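How to object to a planning application in Cletatton

Anyone may comment on a planning application, whether or not they live next to the site. Comments are public and will appear on the council website with your name and street.

1. Find the reference number. It is printed on the yellow site notice and in the weekly list. Check the closing date while you are there.

2. Read the plans and the officer's notes. For larger sites, such as the Wallner yard application, this can run to 100 pages. Start with the site plan and the transport statement.

3. Write your comment. Keep to planning matters: traffic, parking, loss of light, noise, drainage, the effect on listed buildings. Loss of a view and the value of your house carry no weight.

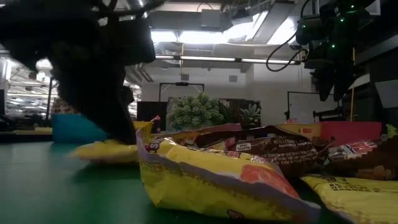
4. Quote the reference number in the first line and state whether you object, support or are neutral. Send one comment per person. A petition counts as a single objection, however many people sign it.

5. If the application goes to a public meeting, register to speak by noon two working days before. Each speaker has 5 minutes.

Decisions are posted within a week of the meeting. Objectors have no right of appeal.

Page last updated 18 December 2024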